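Replaying a Simulated Grasp Without Losing Your Afternoon

A how-to for people whose policy works on Tasks One through Four

If you train manipulation policies in simulation, sooner or later you will have an episode that ends badly and a log that says everything went fine. Ours comes from Foscombe, the kitchen set we use for two-handed tabletop work, and the log was very cheerful about it. These are the steps I follow to find out what went on. They assume you have the Borker replay tool installed and a recording with both the joint states and the head camera turned on. If you only saved the video, go and record it again. I'll wait.

Step 1. Pin the seed and the physics step

Open the episode header and copy the seed into your replay config. Ours was 363. Set the physics rate to whatever the recording used, and check it in the header instead of trusting your memory, which in my case is set to the default of a different simulator.

seed: 363
control_hz: 16
camera: head
mode: state_replay

Use state_replay first. It puts every joint and object back where the recording says it was, with no physics at all. Action replay comes later, when you want to see things drift.

Step 2. Find the frame where the object changes hands with the table

Run the tool with the contacts flag and it prints one line for each change in contact. You are looking for the line where the gripped object gains finger contacts and loses its support. Bech, our planner, calls this "lift" and logs it with great confidence. Write the frame number down somewhere that isn't the terminal you are about to close.

Jump to a frame after it and look. With your own eyes, I'm afraid.
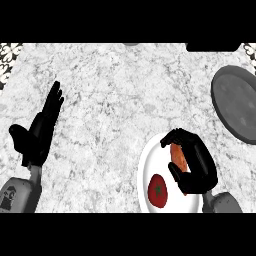
Head camera view, right hand holding the root vegetable over the plate, left hand open.

Check three things at this point. Is the object between the thumb and the fingers, or only touching them? Is the idle hand doing something sensible? Is there anything else on the target that the held object could land on? In our episode the third one matters. There is a tomato on the left side of the plate, and the place target in the task file is the plate's center. The planner had been told "plate" and had taken it literally, as planners do.

Step 3. Overlay the target

Turn on the target overlay with the T key. It draws the goal pose as a wire outline in the object's own shape. If the outline passes through something solid, you have found your bug and can go to Step 5 feeling smug.

If no outline shows up, the target frame is probably missing its parent. Drerkaria (our scene format, named by someone who has since changed teams) lets you save a pose with no parent and doesn't complain. The pose is then read in world coordinates, and your plate is somewhere under the floor.

Step 4. Switch to action replay

Change mode to action_replay and run the same episode again. Small differences are normal. Compare the object's position at your lift frame in both runs:

borker diff --a state.log --b action.log --frame 115

A few millimeters is fine. If the object is across the counter, your controller gains don't match the recording – go back to the header and compare them line by line. Yes, all of them. The one that's wrong will be in the wrist.

Step 5. Fix the target, not the policy

The temptation is to retrain. Resist it until you have tried the cheap thing. In the task file, swap the fixed center point for a free-space query:

place_target: plate.surface
avoid: occupied
margin_mm: 16

Then run 100 fresh seeds with the same policy. Keep the old seed in the batch too, or you will spend the next meeting explaining why you didn't.

Known trouble

The viewer crops the top and bottom of the head camera to black bars when the window shape doesn't match the recording. This is only the display, and contacts are still computed for whatever is hiding behind them.

The overlay sometimes stays on after you quit. Press T again the next time you open the tool.

Last checked on 2nd March against the current build. If a flag has been renamed by then, try the old name with a hyphen in it.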